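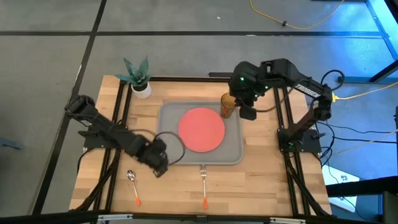

I want to make the case for eating off a tray. At a table, I mean, with a chair and your feet on the floor. I know what a tray says to most people. It says hospital, or cafeteria, or a cold you've had for a week and the TV on at two in the afternoon. My friend Ashley Lockwood came over in December, saw me carry my soup to the dining table on one, set it down and start eating, and asked me if I was feeling okay.

I was feeling great! I'd been doing it for months by then and I've kept it up, and I'd like more people to try it before they make the face she made.

My setup is nothing special. Tray, plate, cup in the upper right corner, spoon and whatever else the meal calls for. The plate goes a little to the left so the cup has some room to itself (I'm right-handed, and a sleeve will find a cup every time). I know people who own beautiful trays, lacquered ones with handles, and good for them, but I'm talking about the plain kind with a rim and rounded corners that you can wipe with one hand. Mine came from a secondhand store and has a scratch shaped like Florida.

What I love most is that the rim keeps the mess in. I have a wood table that I paid too much for, 900 dollars, and for the first year I was a terrible host because of it. I followed people around with coasters. I once lifted Octavian Anghel's glass out from under his hand while he was telling a story about his father. A placemat doesn't fix that, by the way. A placemat is a flat thing that soaks up a spill and then holds it against the table until you notice. Cloth ones need washing, the woven ones collect crumbs in every little gap, and the cork ones smell like something after a while, I don't know what. A tray just sits there and holds the juice.

And then clearing up! One trip. I live with two people who will each carry exactly one item to the sink and consider the job done, and the tray gets around this completely. If you pick it up, you've picked up everything. I used to make four or five trips after dinner and I was always a bit sour about it by the third.

Color is where I lose some of the people who were nodding along. I think everyday dishes should be bright, and I think they should not match. A red plate, an orange cup, whatever. I grew up with a white set of 12 that we were all afraid of, and I can still hear the noise my mother made when somebody chipped a bowl. With mixed colors, everyone in the house ends up with a favorite, and losing one piece doesn't ruin a set, because you never had a set. Tomato soup looks wonderful in yellow. Scrambled eggs look good on red and pretty grim on gray, which is my one objection to gray plates, though gray is perfect for the tray underneath, where you want something quiet.

I'll admit I've gone soft on plastic cups, too. I like a real glass for wine. For water at lunch, I want a thing I can knock over without a dustpan coming into my life. Anca Pană, who has better taste than I do and tells me so, says a drink tastes wrong out of anything but glass. Maybe it does! I can't tell, and I've had a lot of water.

Where I agree with the other side is on serving dishes. If everybody's on a tray, the middle of the table fills up fast, and you can't really get six trays around an ordinary table without the corners bumping. So for company I put them away and we crowd in with bowls and bread all over the place, and the table gets its rings, and I've made some kind of peace with that. Trays are for weeknights. They're for breakfast by yourself, when you'd otherwise eat standing at the counter over the sink with the toast in your hand.

That last one is why I care enough to write this much about it. Setting a place takes me nearly 28 seconds on a tray, with everything within reach of the cabinet, and once it's set I sit down. I don't sit down if I have to lay a table. I know myself. I'll eat crackers out of the sleeve and call it lunch.

Ashley has one now. She says she only uses it for crafts.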